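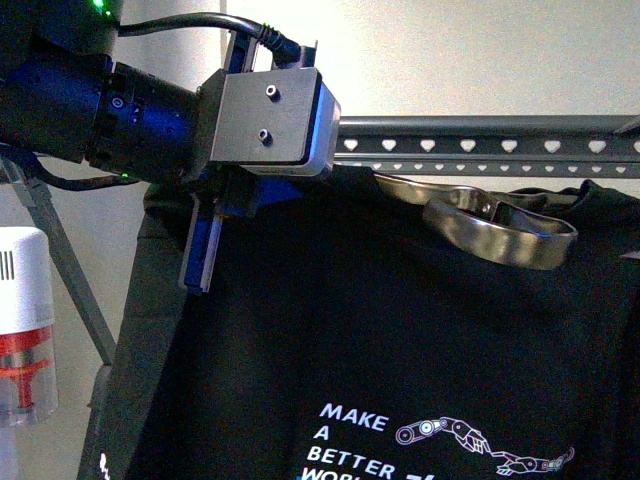 Menholm Demonstration Kit
Lead-through and remote teaching for a single arm with two-finger gripper

Overview
Menholm records a task while an operator carries it out through the arm, then replays it or exports it for training. The operator can hold the wrist and move the arm directly (lead-through) or drive it from the Tillar hand controller (remote). Both methods write the same file format, and a task can mix the two between segments. It cannot mix them within a segment.

The kit is intended for work on textiles and other soft goods: hanging, clipping, folding over a bar, unclipping, transferring between stations. It can also be used for rigid parts, but most of the default settings assume a load that hangs, slides or changes shape during the grasp.

Supplied items
Wrist plate with connector mount
Two-finger parallel gripper, blue finger set
Gripper cable and strain relief
Tillar hand controller with dock
Three-position enable switch
Demine recorder license, single workstation
Spare finger strips, 2 pairs
Hex keys and plate screws

The arm, the workstation and the cameras are ordered separately. See Compatibility.

Teaching by lead-through
Press and hold the enable switch to the middle position. The arm goes to gravity compensation and can be moved by the wrist. Joint friction compensation is set per arm during commissioning and should not be changed between demonstrations of the same task.

The gripper does not follow the operator's fingers in this mode. Opening and closing are commanded from the two buttons on the switch body. The stroke is 84 mm from fully open to fully closed. For fabric, set the closing speed to Low and the grip limit to Soft before recording. A fast close on a draped garment pushes the cloth away from the fingers, and the recorder will store the push as part of the task.

Keep the free hand off the garment. If the cloth is steadied by hand during the demonstration, the replayed motion has nothing steadying it and the grasp will usually miss.

Teaching by remote control
Lift the Tillar controller from its dock and squeeze the trigger halfway to engage. Motion is relative: the gripper moves from where it is, in the direction the controller moves. Releasing the trigger disengages the arm and allows the operator to reposition their hand. Squeezing fully closes the gripper in proportion to trigger travel.

Motion scale can be set to 1:1, 1:2 or 1:4. Use 1:1 for approach and transfer. Use 1:4 for work close to a rail, hook or clip, where the fingers pass within a few millimeters of metal. The scale may be changed during a recording and is logged with each sample.

Remote teaching gives cleaner camera data than lead-through, as the operator's arms stay out of view. Lead-through gives better contact data. For clip removal we recommend remote for the approach and lead-through for the release, recorded as separate segments.

Garments on a bar
The following settings are loaded by the profile Hung Fabric.

Approach: from above, fingers vertical, jaw line across the fold
Grip limit: Soft
Contact stop: on
Lift before transfer: on
Slip check: after lift

Position the garment so that at least one free edge can be reached by the fingers without passing through the rail. Dark fabric needs more light than light fabric. If the fold cannot be made out in the wrist camera preview, it will not be usable in the recording. Add a lamp to one side and check the preview again. Overhead light alone tends to flatten the folds.

Metal spring clips can be left on the garment. Bright reflections from a polished clip may upset depth readings near the clip, and the recorder marks those areas as low confidence. Matte clips reduce the effect.

Perforated rails are acceptable. Do not let a finger tip rest in a perforation at the start or end of a segment.

Recording and review
Demine starts a new episode each time the arm leaves the start zone and closes it when the arm returns. Each episode contains joint positions, gripper width, estimated wrist force, controller input and all camera streams on a common clock. Episodes may be trimmed at either end but not in the middle.

Mark each episode Keep, Fail or Discard. Fail episodes are stored with the set and can be included or left out at export. Discard removes the video but keeps the log entry.

Before collecting a full set, record 9 episodes, replay each of them on the arm, and correct the setup if the same error occurs more than once. Changes to rail height, camera position or finger type after this point require a new set.

Compatibility
Arms: Layug L-series with wrist connector at the plate. Earlier arms with the connector at the elbow need the extension harness.
Cameras: one fixed head camera and one wrist camera, both with hardware trigger input.
Workstation: wired network port reserved for the arm. Wireless connection is not supported while recording.

Cable routing
Leave a free loop between the upper arm and the wrist connector. The loop must be long enough for full wrist rotation in both directions and must stay clear of the rail at the lowest working position. Do not tie the cable to the joint housing. Check the loop after any change of tool plate.

Maintenance
Wipe the finger strips with a dry cloth at the start of each shift. Lint on the strips reduces grip and shifts the closed position reading. Replace strips in pairs and run Finger Zero afterward. Retighten the plate screws after the first day of use, then monthly.

Ordering
The kit is supplied with one gripper size. Narrow fingers and padded fingers are available as separate items. Kits ordered with a Layug arm are commissioned before shipping, and the friction file is included on the workstation drive.

Application questions and requests for trial recordings: Shanti Sisodia, Menholm applications desk. Please state the arm model, the garment type and the height of the bar or rack.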